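Grasp verification from the wrist camera alone, filled or transparent containers
Girkesmont Forum > Manipulation > Methods and results

Thread started 24th July

stoltix_bench
Posting a result for criticism before we write it up. The question was whether a grasp on a smooth, round container can be judged good or bad from the wrist view alone, with no force signal. The method is plain. We take one crop before the fingers close and one after, and a small classifier compares the two and gives a score. It never sees joint currents or finger width. Labels come from a lift test done afterwards and are not available to the classifier.

We ran 302 grasps. On opaque objects the score agrees with the lift test nearly every time. On glass with something in it, agreement is poor, and the errors are nearly all false passes. The contents give the network a large coloured area to lock on to, while the part that matters for contact is the clear wall and base, where there is very little signal. Typical approach view for the hard set, tapered glass with pale blue contents, standing on black cloth: 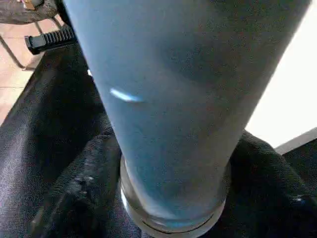
Settings used
Fixed exposure, no polariser, 50 ms between closing and the second crop. Threshold picked on a held-out set and then left alone. Same weights for every object class.

hedura_k
The threshold is not your problem. Fixed exposure is. The background to the right of that glass is blown out and the cloth is almost black, so the wall of the glass has to be found between two extremes. We had the same thing with the Martens set and bracketing two exposures removed most of it. Have you tried that?

stoltix_bench
Not on this set. Bracketing costs time per grasp and I wanted one figure at one cost. I accept it should be in the comparison.

pinion49
I disagree with hedura_k on the order of blame. Exposure matters, but a before-and-after method assumes the object stays put in the image while the fingers arrive. If the wrist settles by even a few pixels during closing, the highlight on a shiny surface moves, and the network can read that as the object moving. For opaque matt things this washes out. For glossy ones it does not. What does your closed view look like on something glossy but not see-through? If that class is fine then I am wrong and it is transparency. If it is also bad, it is the highlights.

stoltix_bench
Fair test, and we have the data. The closest class is the pale cylinder. It is smooth, it throws a strong highlight high on the left side, and the finger pads are dark and textured, so the contact edge is easy to find on both sides. The flange at the bottom is useful too, as it gives the network a second edge that the fingers do not cover.
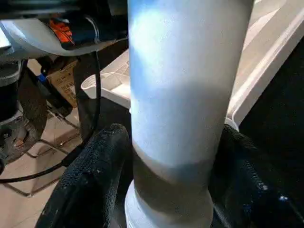
For that class the false pass rate is close to the matt objects, a little worse. So highlights cost something, but they do not explain the glass. I would put most of the blame on the missing wall edge.

pinion49
Then I withdraw most of it. I would still want a run with the wrist locked for longer before the second crop. 50 ms is short for an arm that size.

latch_and_co
Two questions. How many of the 302 were glass? And were the failures spread over the whole run or bunched together? A lens that slowly gets dirty will look like a hard class if that class was run last.

stoltix_bench
49 glass. Classes were shuffled, so no bunching by class. I have not plotted errors against run order and will do that.

hedura_k
49 is thin for a claim about false passes. I would not publish a rate on that, only the direction.

stoltix_bench
Agreed, the draft gives counts and no percentage for glass. The next batch will be some 786 grasps with a larger share of glass, both exposures stored, and a longer settle on half of them. Arm time is booked for October.

latch_and_co
Store the raw crops as well as the scores, please. With the Girkesmont baseline only the scores were kept and it could not be rescored later.

pinion49
Seconded. Also log the settle time per grasp and not just per batch, the controller does not always hold to it.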